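4.2 The stall near the box

I have to own up to this one, as I picked the reach limits myself. We ran 300 simulated episodes on the Plekbridge setup, and in 3 of them the right arm simply quit — no error, no contact flag, just a gripper sitting open until the timer ran out. Évan Hoarau thought it was the planner. I blamed the physics step (I always do!), and we lost most of October to that argument.
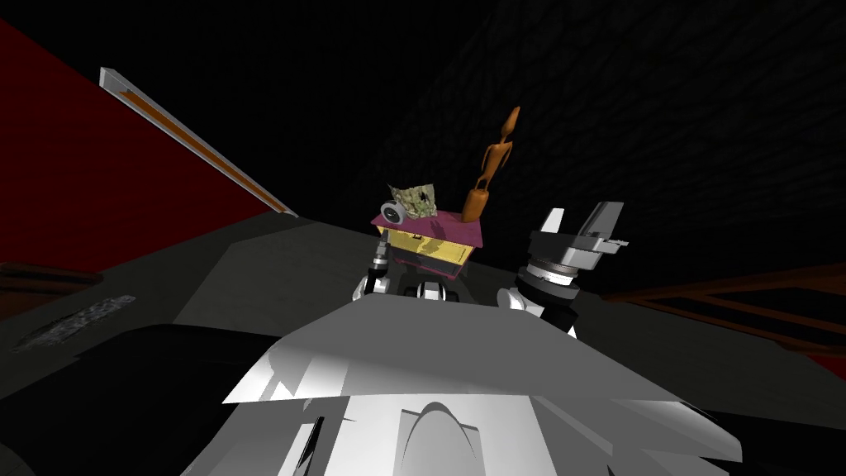 Figure 2. Simulated two-arm task. The right gripper is open and empty beside the yellow box with the magenta lid.

Pascal Le Goff finally went through the logs of episode 547 from the older Pavberg batch and found the same stall there. The collision margin for the left arm had been counted twice, so with that gripper close to the box, the planner saw no free path for the right one and quietly returned an empty plan. Our watchdog read an empty plan as "done" — which still makes me wince.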